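Student group to open low-cost evening kitchen at Skakalville college

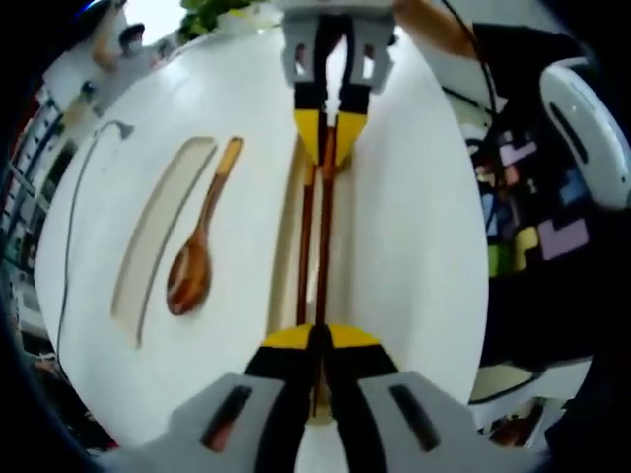
A pair of dark reddish-brown chopsticks.

Students at Tillow College in Skakalville will be able to get a hot evening meal for two dollars from September, under a plan approved by the student association.

The association says the kitchen will serve dinner on weeknights during the fall semester in the former snack bar on the ground floor of the Lusis Building. Any enrolled student can eat there, and no one will be asked to show proof of income.

The decision follows a survey the association ran in the spring. It found that many students who live off campus were skipping dinner at least once a week, and that rent was the main reason they gave for cutting back on food. Students with evening classes also said there was nowhere to buy a meal on campus after the main cafeteria closes at 3 p.m.

Tharushi Howlader, the association's vice president for student welfare, said the group had first looked at handing out grocery vouchers but dropped the idea after talking to students in shared housing.

"A lot of people told us they didn't have a kitchen they could use, or they had one burner between five roommates," she said. "A voucher is fine if you can cook. We wanted something that would work if you get out of lab at six and have a bus to catch."

The kitchen is expected to serve roughly 200 meals a night once it is fully running. It will start smaller, with one main dish and a vegetarian option, and the menu will change each week. Rice and noodle dishes, chili, baked pasta and soups are planned for the first month.

Meals will be cooked by Ó Súilleabháin Catering, which already runs the coffee counter in the college library. The company will also hire students for part-time shifts serving food and washing dishes. Those jobs will be posted on the college employment board in August and will pay the same hourly rate as other campus food service work.

The two-dollar price covers only part of the cost of each dinner. The rest will come from the association's reserve fund and from a grant made by the college, which is also providing the space rent-free. The college will pay for repairs to the ventilation in the old snack bar, which has been closed since the food court opened across the parking lot.

Not everyone on the association's council backed the plan in its current form. Several members argued that the reserve fund should be kept for emergency loans, and asked for a limit on how much could be spent before the first review. The council agreed to look at the kitchen's accounts in December and decide then if it should go on through the spring semester.

Howlader said the emergency loan program would not be cut. She said demand for the loans had gone up as well, and that most of the students who applied last year listed food as one of the things they needed the money for.

"If people can count on dinner, some of them may not need the loan," she said. "We won't know until we've had a few months of numbers."

Dinner will be served from 5 p.m. to 7:30 p.m. Students can pay by campus card or in cash. The room seats 50, and takeout containers will be available for people who can't stay - there will be no extra charge for them. Students who bring their own container can use that instead.

Meals can't be reserved in advance, at least at the start. The association said it may add online ordering later if lines get too long.

Students with food allergies are asked to contact the welfare office before their first visit. Ingredient lists will be posted at the counter and on the association's website each week.

The campus food shelf, on the second floor of the student center, will stay open on its current schedule. It offers canned goods, cereal and toiletries, and students can visit once a week.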